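Ticket 2713 — Fikero bread basket, rim working loose
Status: waiting on parts
Shop: Tralberg Home, returns desk

Customer bought the woven tray-style basket in May and uses it on a side table for small toys.

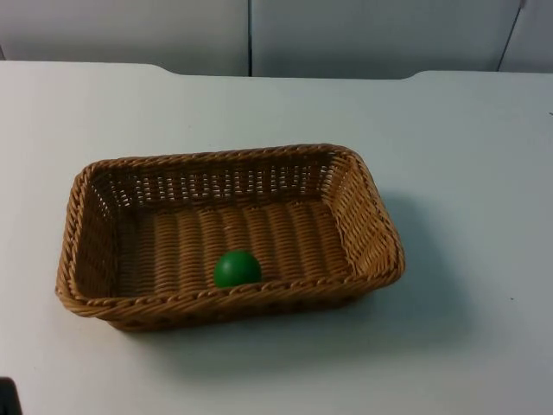

She reports that the braid on the rim shifts when the basket is lifted by one end. No broken strands. She has washed it 4 times in warm water.

9:13 — Asked her to stop soaking it and wipe it with a damp cloth.
9:27 — She asked if craft glue would hold the braid. Told her no, it stains the weave.
11:40 — Checked with the supplier, Nechyporuk. They will send binding cord, 7 days.
14:05 — Customer prefers the cord to a refund. Address confirmed.

Next: send the rim repair sheet with the cord. Keep ticket open until she replies.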